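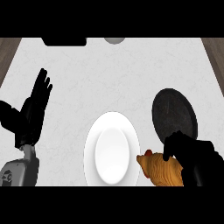

About Us

Szulc Stone and Worktops is a family workshop in Grisitcombe. We cut, polish and install countertops, window sills, hearths and stair treads for private homes and for small businesses. We work mostly with marble, granite and limestone, and if the customer wishes, also with solid wood.

Who we are

My name is Zdzisław Szulc and I am the owner. I learned the trade from my uncle, who made gravestones and church floors. In his yard I was first allowed only to sweep and to carry water, and after that to polish the edges by hand. It was slow work and I did not like it very much then. Now I am thankful, for a hand-polished edge is still the part of our work that customers touch first when they come to the showroom.

When I moved to Grisitcombe I had one Honda van, one wet saw and a rented corner in the old dairy on Menthorpe Road. The van is no longer driving, but it stands behind the workshop and we keep packing blankets in it. Later we rented the corner next to ours, and then the whole building. Today we are 4 people in the workshop and 2 in the office, and my daughter comes in the summer to help with the drawings.

How we work

First we talk. You can call, write, or simply come to the showroom with a drawing on paper. It does not need to be a nice drawing. We ask how you cook, if there are small children in the house, if you bake, if you drink much red wine. These questions may sound strange from a stonecutter, but marble is a soft stone and it reacts to lemon, vinegar and wine. Some people love these marks of use and some people suffer from every one of them. It is better to know this before the slab is cut.

After this we visit your home and measure. We make a full-size template from thin board and we leave nothing to guessing, because walls in old houses are almost never straight. In one cottage near Menthorpe the back wall was bent like a banana, and we made the template there twice.

Then you come to the yard and choose your own slab. We insist on it. A small sample shows you the color but it cannot show you how the veins are going across a long piece. Together we lay the template on the slab and decide which part will be by the sink and which part in the corner. Customers often tell us that they enjoyed this hour the most.

Cutting and polishing take 3 weeks in a normal season. The installation is usually finished in one day. We remove the old top if you ask for it, and we take it away with us.

Our materials

We keep 350 slabs in the yard and under the roof. White and gray marbles are the most asked for, then the dark granites. Limestone we recommend for hearths and floors more than for kitchens. For wood we use oak and walnut from the sawmill in Drillmont, dried slowly and oiled by us with two coats before it leaves the workshop. The third coat we put on in your kitchen.

We do not sell composite stone. There are good firms that do this and we will gladly tell you where to find them.

Small pieces left from cutting are not thrown away. We make from them cutting boards, pastry slabs and shelves for bathrooms, and these are sold in the showroom at a low price. Come early in February, when we clean the yard and the choice is biggest.

Care after the installation

Every customer receives from us a small bottle of sealer and a printed page with instructions. Please wipe spills soon, use a mild soap, and do not put a hot pan directly on the sealed surface. Once a year the stone should be sealed again. You can do it yourself with a soft cloth, or we come and do it for a fixed fee.

If a chip or a stain happens, call us and do not try to sand it. Most chips on an edge can be filled and polished in place, and the repair is hard to find later — even for me.

Visiting us

The showroom is open on weekdays from the morning until late afternoon, and on Saturdays by appointment. Parking is in the yard, on the left side of the gate. Please keep the right side free for the delivery truck. Children and dogs are welcome in the showroom, but in the cutting hall we can let in only adults, and with shoes that are closed.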